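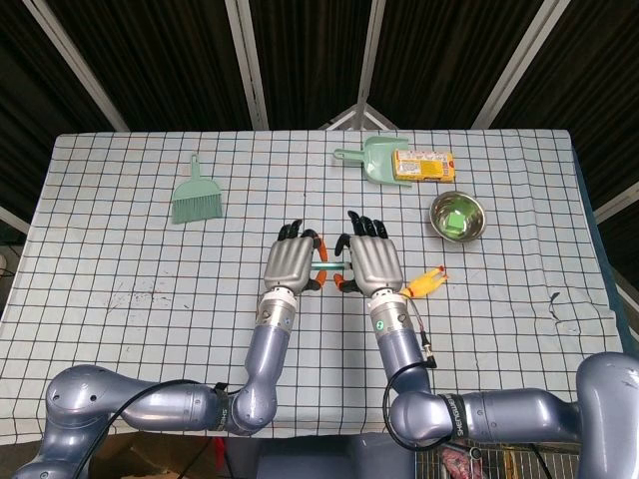 Stodum Table Items, data card

What is in this collection

Stodum is a small collection of recordings of everyday things on a table. It was prepared for people who study how household items are recognised, named and put away. All sessions use the same table and the same cloth with a grid of thin dark lines. The cloth is not fixed, so it has wrinkles. Please do not use its squares as a ruler.

Items

The list below gives the names we use in the labels. The spelling must stay the same in all files.

hand_broom: mint green, short handle
dustpan: mint green, same set as the broom
small_box: yellow cardboard, with orange, red and white print
bowl_steel: round, shiny inside
green_cube: bright green, soft or hard is not recorded
chicken_toy: yellow rubber, orange feet and beak
stick: thin, teal and white

Things may touch or lie one on another. In such a case each item keeps its own label. If the box rests on the dustpan, write both, and add "on" in the relation column. For the cube in the bowl the relation is "in".

Labels

Every session was labelled by 2 persons, Rakiya Adeleke and Čestmír Šťastný. Where they did not agree, Olesia Zakharchenko made the decision and left a note in the file notes.txt. There are 1000 labelled stills, in 15 folders. The folder names have no meaning.

Known problems

The inside of the steel bowl reflects, and some outlines there are not exact. Small print on the box should be left as "unreadable" when you cannot read it, please do not guess the product. In the older folders the broom is called "brush". We will correct this in version 2.

Changes

April: relation column added, duplicate stills removed.

Contact

Questions about the labels go to Oluwatosin Aliyu. For missing files please write to Arlindo Xavier and give the folder name.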